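Public Sector IT | How-To
December | By the Kandham desk

How to read a vendor's server quote before your town signs it

Sellers love to tell a small town it needs new servers. Maybe it does. Ask for two months of usage logs first. Kandham was quoted for 1000 user accounts and has 65 employees.

Next, get the exact processor model in writing. "Enterprise grade" means nothing. Look up the model's age yourself and don't take the sales rep's word for it.

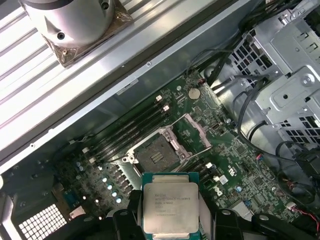

An Intel Xeon processor above its socket on a workstation motherboard.

Then read the support pages. Nindon's draft contract charged 1372 a year for "platform care," a term it never defined. Strike anything like that, or make them spell it out.

Last, call another customer, one the vendor didn't pick.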